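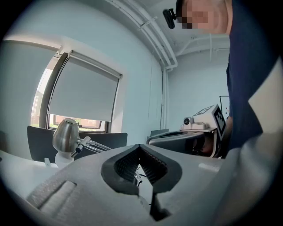 Leeds, Friday, October 8, 2021

Second week in the new room and I've nearly stopped noticing the pipes. They run along the ceiling and down the corner, all painted or made white, and I had meant to hide them behind a bookcase. Hongmei Xie came over to measure up and talked me out of it. The bookcase would have cost £181 and covered up a good bit of wall.

The walls are staying as they are too, a pale blue-grey. I bought a tester pot of something warmer in May, for the old place, and it can stay in its tin.

The white table has gone by the window with the black chair behind it. I keep the grey roller shade partway down and still get a strip of brick buildings and sky underneath. In the afternoon I pull it up a bit further.

Still to do: a lamp for the evenings, a rug, and some felt pads for the chair. Oduor Muriithi has a rug he doesn't want, 3 metres long, so I need to check it fits before he brings it round on the bus. I'll also ask the landlord if I can put up one shelf.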